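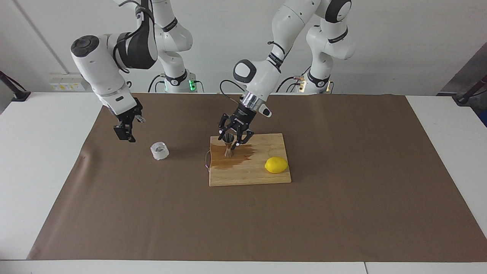
Automated beverage preparation at the Trevley site: staff comments

Posted by site_ops_trevley
Colleagues are invited to comment on the proposal to move drink preparation at the Trevley bar to the two-arm station from March. Under the proposal, measuring and pouring would pass to the station. Guest service, stock and cleaning would remain with bar staff. No positions are to be removed during the trial period of 5 weeks.

Posted by late_shift_81
I request clarification on cleaning. At present the person who pours also wipes down. If the arms pour and we wipe, our work becomes that of following a machine with a cloth. The job description should say so plainly, and the pay grade should be reviewed.

Posted by Ottavio Testa
I supervised the earlier installation at Sisay, where the station prepared 188 drinks in its first week. Staff there reported less wrist strain and more time with guests. Cleaning did increase. We added one short break per shift to account for it.

Posted by barback_dondden
With respect, more time with guests was not the experience of everyone at Sisay. I was assigned there for 4 weeks. Much of my shift was spent setting out cups and fruit before each order and waiting for the arms to clear the board. A person working alone can do the next task while waiting. We were instructed to stand back.

Posted by Ottavio Testa
The stand-back rule is a safety requirement and will apply at Trevley as well. I accept the point regarding idle time. The preparation list can be rewritten so that garnishes are set out before opening.

Posted by late_shift_81
That moves the work to the opening shift, which has not been consulted.

Posted by site_ops_trevley
The opening shift will be added to the consultation. Comments on pay grade have been forwarded to personnel. This thread will stay open until the trial schedule is issued.

Related topics
Rasum warehouse: revised rest periods
Stand-back distances at shared stations
Dondden kitchen: shift exchange procedure
Glassware breakage reporting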